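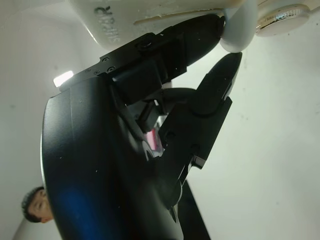 4 min read

Prondudura is a diagramming application for tablets and desktop computers, published by Cisard. It is used for flowcharts, floor plans, seating charts and the sort of organisational diagram that is out of date by the time it has been printed. Files are saved in the program's own format, which few other programs have shown much interest in reading.

History

The program began as Prelemby, a plain drawing tool with rectangles, arrows and a single typeface. Curved lines were promised for the second release and delivered in the fourth. Cisard bought the software from its original publisher, Nigam, and changed the name in May of the following year, although the old one survived in the help pages and in one error message that users grew rather fond of.

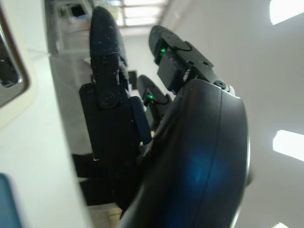 A black robotic hand with a rounded, fuzzy-textured fingertip pad.

Features

Drawings are made on a canvas that grows as shapes are added – a kindness to people who start in the middle and to those who never finish. Shapes come from a library of 1,437 symbols, of which 626 belong to the office furniture set. Critics have asked who needs that many desks. The publisher's answer was to add a search box.

Connectors stay attached when a shape is moved and find their own way round anything in between. The routes they choose are correct, if scenic. A setting called Straight Lines Only was added for users in a hurry. 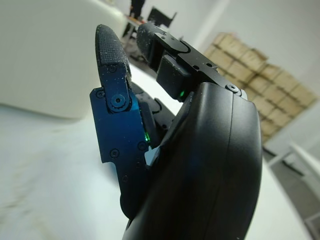
Layers can be locked, hidden or given a colour. Up to 9 people may edit a diagram together, each with a named pointer, and changes are kept in a history panel that records who moved what. Several reviewers noted that this panel had settled more arguments than it was designed for, and had started a few as well.

Exports include image files, printable pages and a slide format. Text in exported slides is sometimes a little larger than it was on the canvas, a fault described in the release notes as "improved legibility".

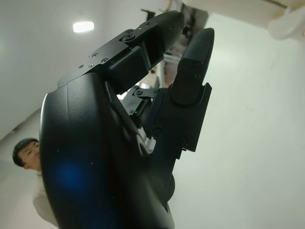 A robotic hand from a low angle, with a bent finger above the curved black palm.

Reception

Early reviews praised the speed of the program and complained about its icons. After the icons were redrawn, reviews complained about the new ones and spoke warmly of the old. Teachers took to the free edition, which limits each file to 4 pages and places a small logo in the corner of every one.

Version numbering has been a lesser source of confusion. The tablet and desktop editions were numbered separately for years, so that the newer of the two usually had the lower number. They were brought into line with the release of 16/03/2024, and the desktop edition skipped a number to manage it.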